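Ticket 508 – Hand pose jumps during glove teaching, cloth folding task
Project: Grelteden
Opened by: Malathi Rodrigues
Opened: 08/11/2023
Status: Fix in test
Component: Truneck retargeting, marker tracking

Symptom
During demonstration recording the wrist pose of the robot hand jumps sideways and comes back within a few samples. Finger joints are not affected. The jump is stored in the episode, so the trained policy copies it and lets go of the cloth early. First seen in episode 245. Episodes before that replay clean.

Steps to reproduce
1. Start Truneck with the cloth folding profile.
2. Calibrate the glove, open hand then fist.
3. Record a demonstration with the wrist turned inward past the halfway point.
4. Plot wrist position against sample number. 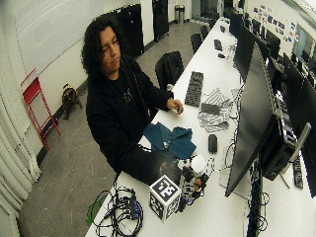 Wrist pose comes from the marker cube, finger angles come from the glove, and Truneck joins the two streams before writing the episode. The solver needs one marker face in clear view and prefers two. When a face turns edge-on, the solver can flip between two answers for the same corners. The cube is mounted beside the hand, so a wrist turn swings it as well as rotating it, and a small angle error shows up as a large position error at the fingertips. The offset in the profile was still the one for the old top mount.

Log
Checked glove stream alone. No gaps, no jumps. Ruled out.

Checked time stamps between streams. Offset steady. Ruled out.

Changed exposure on the tracking camera. Fewer missed detections, jumps still present.

Entered the side mount offset and repeated the calibration. Jumps smaller, still present past the halfway point.

Asked Solís for the Gikatach solver patch, which keeps the answer closest to the previous pose. Installed on the teaching station only. Replayed 3,000 samples from the raw video – no flips.

Open items
Reprocess episodes 245 to 321 from raw video. Do not train on the stored poses.
Add a check at startup that compares the mount setting with the last calibration.
Fast wrist turns not tested yet with the patch. Leave ticket open until done.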